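The Slowest Laundry in Flanham

The open day at Katene began with coffee, and then with a wait, and then with more coffee. By two in the afternoon 20 of us had gathered upstairs to watch a machine do something my mother considered me fit for at age seven.

"It's called Usta," said Ruxandra Zamfir, who runs the folding project. "Please don't clap too early."

Usta has two arms and no sense of urgency. Zamfir told us it had practiced on 245 shirts, most of them bought secondhand, and that it still dislikes collars. I felt we had something in common.

Martti Kemppainen had come over from Pradon, which rents linens to hotels, and he wanted a price. He asked for it before the first sleeve and again after the second. Zamfir offered him a cookie.

The arms reached out, stopped, and seemed to reconsider. Somebody's phone rang. I have seen chess games with more body language.
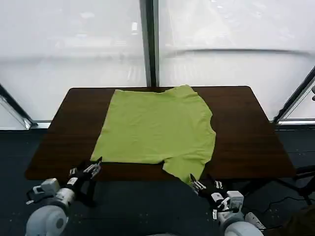
Both grippers open, one green T-shirt to go: Usta at the table.

Kemppainen checked his watch. "My people do a shirt in seven seconds," he told me.

"Do they like it?" I asked.

He took another cookie.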